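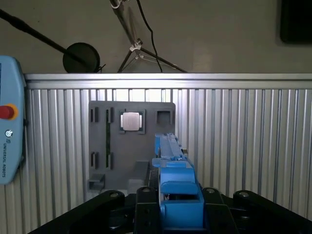

Delali Ofori asked in January whether the Skilville kit needs a new finger set for each part. Answer for slide 7: one set covers CPU, memory module and drive carrier.

Quote the Melcombe price: 2,000 per cell, 500 for each added fixture. Pause for questions. 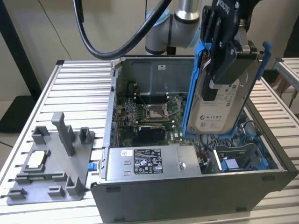
Slide 8. Hard drive in blue carrier, above the open tower.

Home | Talks | Kits | Contact

Related
Quartey fixture review
Kamura: 26 service notes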